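Home About us Find a classmate Reunions Newsletter Contact
Search the register Go

About Zarnance

Zarnance keeps contact registers and publishes class newsletters for former pupils of secondary schools. The firm was set up by Parveen Hayat, who had edited her own year group's newsletter and wanted a better way of handling changes of address. Meron Feyisa joined to build the register software and now runs the technical side.

We hold registers for 14 schools. The largest has 2334 entries. Each entry records a name at leaving, a present name if different, leaving year, house or form, and one means of contact. Occupation, place of residence and family news are optional and are shown only to members of the same leaving year unless the entry holder chooses otherwise.

The register runs on Kollow, our own database program. Kollow replaced a set of spreadsheets, one per school, which could not deal with pupils who changed year or attended two schools on our list. Such a person now has a single entry linked to both.
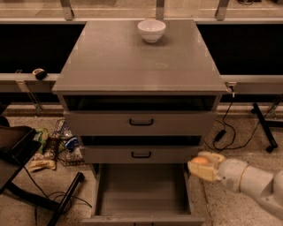 Newsletters are made up in Nuleo and sent by email. A printed edition is posted to members who ask for it. Items should be no longer than 200 words and should give the sender's full name and leaving year. Corrections are printed in the next issue under the same heading as the original item. Notices of death are checked with a relative or a published source before they appear.

Reunion support is a separate service. For a fixed fee we trace missing members of a year group, send invitations, record replies and supply name badges. Tracing takes up to 40 working days. We do not book venues or collect money for meals.

Old school magazines and team lists are indexed under a project called Pană, which began in October with the oldest volumes. Index entries give the page number and the name as printed. Maiden names and nicknames are added where a member has supplied them.

Members may see, change or remove their entry at any time by writing to the office. Removal also takes the name off the newsletter list. Back issues are not altered.

Page last revised 21 August 2018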